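**Glaze tests, Trimumdale clay, second batch. Wednesday**

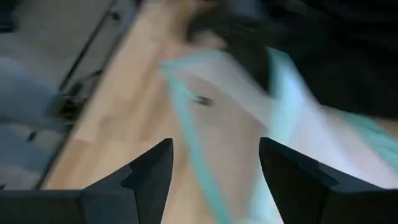 *last changed: Weds 4.40pm, MB (added the crawling note + firing times)*

Tiles out of the small kiln at ten. Mixed bag. The ash glaze on Trimumdale body is better than last time, proper green where it pools, but still pinholes on the thick end. Think the bisque is too low. Mal-soon's view too, she wants to go up a bit and hold longer before we touch the recipe again.

Tin white: crawled on tiles 2 and 7. Both had been handled by the edge so could be greasy fingers, could be the new batch of china clay from Sorkari. Can't tell from this lot. Redo with wiped tiles and the old bag, same dip, same day.

Weights as mixed:

- ash, washed, 542 g
- feldspar 700 g
- china clay 122 g (Sorkari, new bag)
- water by eye, wants writing down next time

Sieved twice. Lumps still in the bottom of the bucket after lunch, so sieve agian before dipping.

Iron wash over white is lovely on the Daneshvar stoneware, dull on ours. Goes a sort of wet-cardboard brown. I-seul says thin it by half and brush once only. Haven't tried. She also thinks the Zanoldale frit would sort the pinholes but it's pricey and I'd sooner fix the bisque first.

Kiln: top shelf hotter than bottom again, cones well over up top and barely bent below. Props moved one hole down, no real diffrence. Door seal? Feels soft on the hinge side. Ask Sorkari if they still sell the rope.

Firing as run: slow to red heat, lid propped till noon, then full power, off at 7.15pm. Left shut overnight.

Labels: please scratch the number in the BACK of the tile, iron pencil burnt off three of them and I had to guess from the notes.

Next: higher bisque, wiped tiles, old clay vs new, thinned iron on four spares. Mal-soon loading, I'll mix. Bucket lids are under the sink.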